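Cash only, month one

Monday, February 25, 2019

So I've nearly done a whole month of paying for everything in cash, and I promised I'd report back, mostly to shut Rhydian up. He gave me until the second weekend.

For those who missed the last post: I sat down after Christmas with a cup of tea and my bank statements and added up everything I'd spent last year on what I can only call bits. Coffees, magazines, a sandwich when there was perfectly good bread at home, a lamp. It came to £3,424. I did it again on the back of the gas bill because I didn't believe it, and got the same number. I then ate a biscuit, which at least I'd already paid for.

The rule I gave myself was £400 out of the machine on the first, and that had to do food, petrol, going out and bits. Rent and bills still go by direct debit, I'm not a lunatic. The card lives in the drawer with the takeaway menus.

The first week was lovely. I felt rich! I had a fat purse and I kept opening it. The trouble with feeling rich is that you behave like it, and by the Saturday I'd bought a round for six people and a very nice cheese. Meinir reckons I should have split it into envelopes from the start, one for each week, and she's right, but she was also drinking the wine I'd bought at the time so I didn't take it as well as I might have.

Week two I did the envelopes. Much better. What I hadn't reckoned on was how many places don't want your money any more. The car park by the dentist is app only. The new coffee place has a little sign up saying cards please, and the lad behind the counter looked at my fiver as if I'd handed him a fish. I ended up walking down to Osian's stall instead, where the tea is 80p and you get a chat whether you want one or not (I usually do). He says the change is a pain now though, as the nearest bank branch is 13 miles off and he only gets over there when his brother's driving.

I had two slips, and I'll own up to both. One was the petrol, when I got to the front of the queue a tenner short with Hywel in the passenger seat being no help at all. The other was a pair of boots in the sale. I have no defence on the boots.

Food was where I saved the most. If there's only £12 in the envelope you do look in the freezer, and I've found things in there I don't remember buying, including half a lasagne that did me for two nights. I've been asked for the lentil recipe again as well, so I'll type it up when I get a minute. 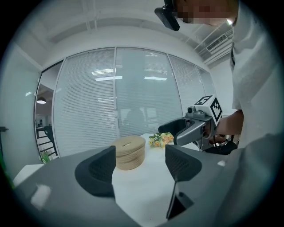
Loose change has been the thing I'm worst at. It breeds. There's some in every coat, in the car door, in the fruit bowl under the satsumas, and I never count it as money even though it all came out of the envelopes. A round wooden pot with a slot in the lid would sort me out nicely, and if it stays out on the table next to the flowers I'll walk past it every time I come in and empty my pockets. Pound coins and upwards are going towards a few days away in July, and the coppers can go to whoever's rattling a tin outside the supermarket. I'm doing March as well, envelopes from day one this time, and I'm putting the petrol money in its own one where Hywel can't see it and suggest chips.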